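Lindcombe Robot Club: Questions We Get a Lot

What do you do all evening?
We teach a two-armed robot to work a food counter alongside a person! This term it's donuts: trays, paper boxes, bags, and plenty of arguing about where to grab things. Meetings are Thursday after school, in the back lab.
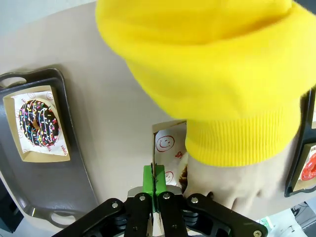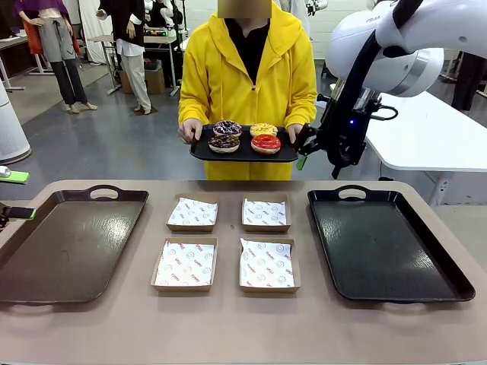 Donut counter practice: sharing a bag (first photo) and a tray (second photo) with the robot.

Do I need to know how to code?
Nope. Plenty of our members had never written a line when they joined. Rigoberto Arriaga runs a starter session every September, and you'll be moving an arm by the end of it.

Why donuts?
They're round, sticky and easy to squash, so a sloppy grip shows up right away. Paper is even harder — it folds, it slides, and it never sits the same way twice. We love it.

Is there a competition?
Yes, the Matlala Challenge in spring. Teams get 3 tries at a serving task, with a top score of 700. You need 500 to reach the final round, and you lose points for dented food. Our team name is Davow (ask an older member, it's a long story).

Can I work with the robot on my first day?
You can watch up close and help set the table. To stand at the table while the arms are moving, you need the safety talk first, plus a partner at the stop button.

What should I bring?
Closed shoes, a hair tie if your hair is long, and a notebook. Laptops are here.

Who do I talk to about joining?
Find Toon Verstraete in the lab before the meeting starts, or just walk in. Parents are welcome to stay and watch!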